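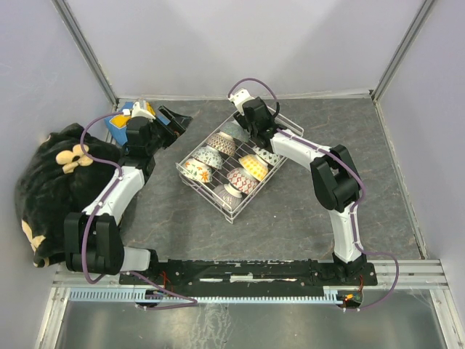 Eight ceramic bowls, upside down on a white wire rack.

I have good news for anyone who has eaten soup out of a paper cup at the Nistholm community kitchen lately. The bowls are back! Noemi Piras put out a call for spare ones last October, after the old set had chipped its way down to almost nothing, and people have been dropping them off ever since (thank you, whoever left the huge box by the side door).

Nothing matches, and I love that. My favorite is the cream one with the brown and red lattice pattern, though Leopold Pichler has already told me he wants the one with the orange flowers and he was here first. There's a speckled bluish-gray one too, and a white one with green and blue leaves that would look great with tomato soup in it.

Soup lunch starts up again on July 15, 2020, and we'll be serving until the pot runs out. Nelli Vainio is cooking — lentil, I hear, with her rye bread on the side. It's 2 dollars a bowl, and kids under 7 eat free. Please rinse your bowl when you're done and set it face down on the rack.

We could still use soup spoons, and a ladle with a longer handle.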